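Spring clear-out, part one: the medicine drawer

I promised in the last newsletter that I would finally deal with the Drawer, and I have! You know the one. Ours is in the hallway, and it's where every half-used box of cold tablets, every bandage roll and (for reasons I can't explain) most of our snacks end up. The last time I went through it was August, right before the Skallus trip, and I only pulled out the sunscreen.

So I tipped the lot out and went through it piece by piece. It took one whole evening and a pot of tea. I had three piles going: keep, toss, and "go read the leaflet." The third pile was the biggest, of course. I'm terrible about leaflets. I also found 27 cough drops with no bag, a thermometer I'd already replaced, and a receipt from Stougaard for shelf liner I don't remember buying.

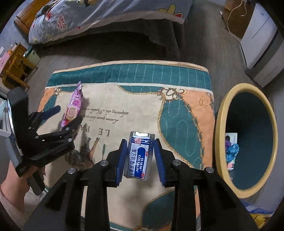
Coltalin and a pink-wrapped snack, sharing the mat.

The Coltalin went in the "leaflet" pile. My rule now is that tablets stay in their own box, with the name showing, because I've had enough of mystery blister strips. If you have old medicine to get rid of, please don't flush it. Ask at your pharmacy whether they take it back. The one on our corner in Metov does, and they were very nice about the size of my bag.

Snacks are getting their own basket in the kitchen. I feel strongly about this one! Anything sweet in a shiny wrapper looks far too much like something you'd take for a sore throat at two in the morning, and I'd like it up on a shelf, well away from the real stuff.

Next time I'm doing the linen closet, which has more than 100 pillowcases in it if you believe my family. Several of you wrote in after the Sadeck swap asking what I use for drawer dividers. Cut-down shoe boxes, that's all. Send me your own drawer stories and I'll print the good ones.

Contact the newsletter | © 2018 | Back to top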